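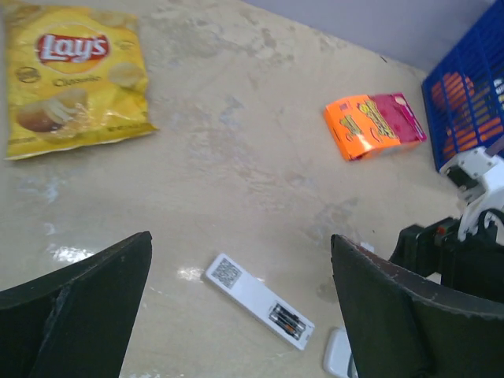 Chips don't count as provisions, her sister wrote back, and neither does anything in an orange box.

Maren didn't answer that. She had the list from Lindari open on her phone, the one titled Ready for the Cabin, and she doubted every line of it. Who needed 114 matches? Who had checked? The list claimed a single basket would carry two people through a March storm. Maren had been through a March storm. It had lasted until the chips ran out, and after that it had felt like 151 hours.

She put a green glass bottle in the blue basket, then a red can. The list said to put heavy things at the bottom. She had already failed at that. 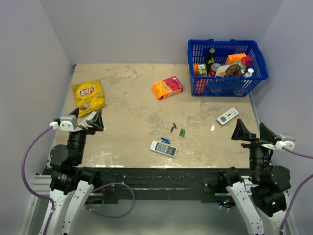
Did they really need to take the remotes? One of them, maybe, if the cabin's TV was the same make as the one at home, and she doubted that too.

Her phone buzzed. Her sister again, wanting to know if there was any bread.

Maren looked at the list. It didn't mention bread. She picked up the car keys and went to the store.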